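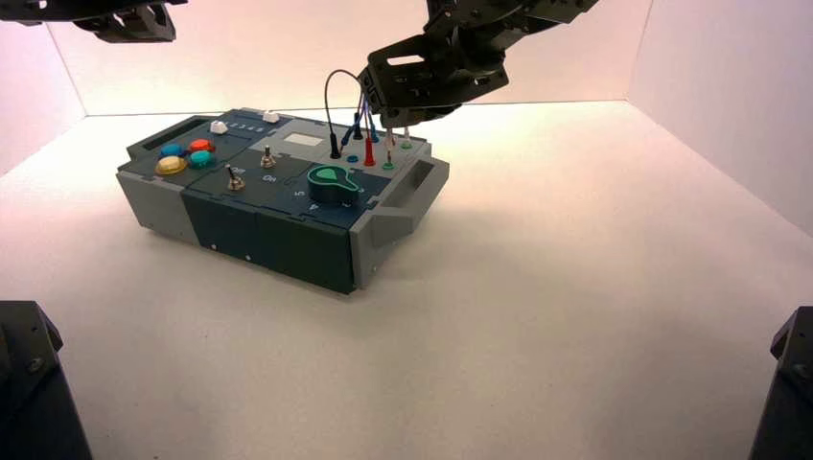 So the left arm quit on us again. I'd told Elsie the slider fix was good, went to get coffee, and came back to a fault light and a very patient Jirayu holding the stop button. Position error on the wrist, 3 times in 50 runs, always when the fingers push down on something that won't give.
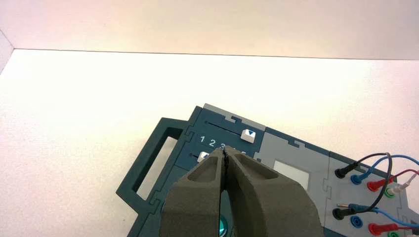
Fingertips over the number row, the spot I now dream about.

My first guess was the Denix driver settings. Wrong! It was a loose set screw in the wrist coupling, so the arm thought it was 2 mm higher than it was and just kept pressing. No harm done to anybody, but I've lowered the force limit anyway. 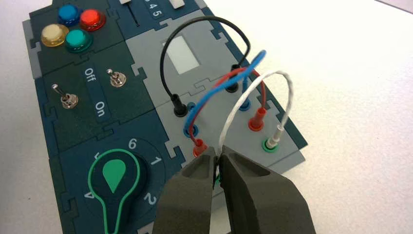

Cables are my other headache. A slipped wrist on a button is no big deal, but when the fingers have hold of a thin lead like the white one, right down near its plug, a bad height reading could yank it or crush it. I want a hard stop on that before we run the leads again. Jirayu thinks thread locker will do. We'll see, I bought the big bottle.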